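Collecting demonstrations for a pick-and-place policy with a hand-held gripper

This page covers the collection side of the soft-object task in Vi, from setting up the table to handing over a batch for training. It assumes the gripper software is installed and that you have already gone through the charging and storage page. Training settings are on a separate page.

The task is simple to state. Soft objects start on a table or in a basket, and the policy has to move them from one to the other. Plush toys, cloth and thin plastic change shape when they are held, and a policy trained only on hard blocks tends to close too late or too high on them.

What you need

- One hand-held gripper with its wrist camera, fully charged
- The calibration board
- A table with at least one side free for the operator to stand or sit
- An open basket with a flat bottom
- Three or more soft objects that differ in color, size and surface
- A phone or other clock for the sync step
- Enough free storage for the full session

The released task set at Drornasholm holds 433 episodes. A new site should plan for 200 before asking for a first training run. Fewer than that can be trained, but the results say more about the table than about the method.

Step 1. Set up the work area

Clear the middle of the table. Things near the edges may stay. A wide lens takes in most of the room, so the background will be in every episode whether you tidy it or not. Cables, screens, chairs and shelves are acceptable, and some variety in them is useful. Do not rearrange the background in the middle of a batch. Change it between batches and write the change in the log.

Set the room lights to one level and leave them. If a window is near, record morning and afternoon batches under separate names.

Step 2. Calibrate

Hold the calibration board flat and move the gripper over it slowly, so that the board passes through the center and all four sides of the view. Save the result under the batch name. Repeat the calibration if the lens has been touched, if the gripper has been dropped, or if the mount screws have been tightened.

Open and close the fingers fully three times while recording. The software reads the limits of finger travel from this clip. A common mistake is to stop just short of fully closed, which shifts every width value in the batch.

Step 3. Sync the clocks

Start the recording, then show the clock to the camera for two seconds. The offset between the camera stream and the finger-width stream should be under 50 milliseconds. If it is larger, restart both streams. Do not try to correct a large offset by hand, as it often drifts during the session.

Step 4. Record episodes

One episode is one complete move: approach, close, lift, carry, release, back away. Start with the gripper away from the object and the object in view. End with the fingers open and the gripper clear.

Move at a steady pace, a little slower than you would by hand. Fast turns blur the camera image and cause the tracking to lose its position. Keep the free hand away from the object being grasped unless the task calls for two hands. Holding the basket is allowed, and so is tipping it, provided the batch name says so.

Vary the start. Shift the basket, turn it, change which object lies on top, and approach from a different side. Ten episodes from one layout teach less than two episodes from each of five layouts.

Wide-angle wrist views from the soft-object task:

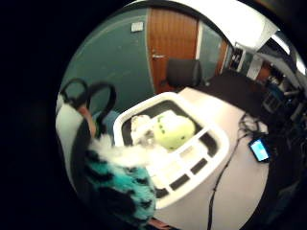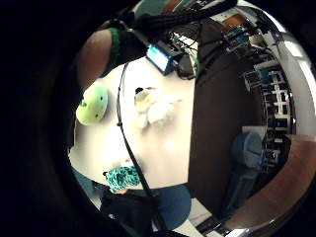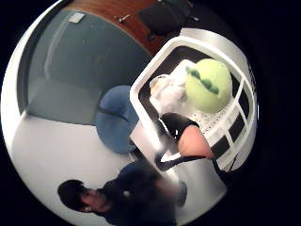 A reader at the Lerergate site wrote in to disagree with the advice on pace. In their batches the slow episodes trained worse than the normal-speed ones, and they put this down to operators pausing above the object before closing. The policy copied the pause and then sometimes never left it. They now tell operators to move at normal speed and to throw out any episode with a stop longer than one second before the grasp.

The point about pauses is fair, and the check in Step 5 now includes it. The advice on pace stays for new operators, who lose tracking more often than they pause. Once an operator's rejection rate is low, normal speed is fine.

Step 5. Check each batch

Check after every 50 episodes, before the layout is taken down. Play the clips at double speed and reject an episode if any of these apply:

- Tracking was lost at any time between approach and release
- The object was out of view when the fingers closed
- The gripper stopped for more than one second before the grasp
- The finger-width stream has a gap
- The operator started a second move before ending the first

A missed grasp followed by a good one is kept. Mark it "retry" in the log. Retries are the only examples of recovery the policy will see, and a set with none of them gives a policy that continues to carry an empty gripper to the target.

A missed grasp with no second attempt is rejected.

Step 6. Name and log

Use the form site-task-direction-batch, all lowercase, with no spaces. The direction field is "in" for moves into the basket and "out" for moves out of it. Mixed batches are not accepted. The two directions have different end states, and the loader uses the name to set the goal.

The log needs one line per batch: operator initials, objects used, layout changes, light level, number recorded, number kept. Add a note for anything that would help someone reading it in a year. "Basket swapped for deeper one" is a useful note. "Went OK" is not.

Step 7. Convert and upload

Run the converter on the whole batch folder. It trims the idle parts, resizes the video, and writes the gripper path relative to the first camera position of each episode. Compare the episode count it reports with your log. If the counts differ, the usual cause is a clip shorter than 2000 milliseconds, which the converter drops with only a line in its output file.

Upload to the Cluviven storage area, in the folder for your site. Do not delete the local copy until the upload check has passed.

Common problems

Tracking is lost near the basket. Large plain white surfaces close to the lens give the tracker little to follow. Approach so that part of the room remains in view beyond the rim. If this does not help, lower the speed in the last part of the approach.

The fingers pick up two objects. Thin cloth and plastic catch on the fingers next to a larger toy. Keep the episode if the target object was released in the right place, and mark it "double". Reject it if the extra object stayed on the fingers.

The width reading is noisy on plush. Some noise is normal, as the filling gives way under pressure. Compare against a hard object of known width. If that reading is noisy as well, clean the finger markers and repeat the calibration in Step 2.

The policy works on one table only. Check the log for layout and background changes. In most cases all the batches came from the same table edge. Record more batches from the other sides before changing any training settings.

Revision notes

13 October 2025: one-second pause limit added to Step 5. Retry marking clarified.

The two-hand version of this task will get its own page in November. Until then, use the batch name to mark any episode where the free hand moves an object.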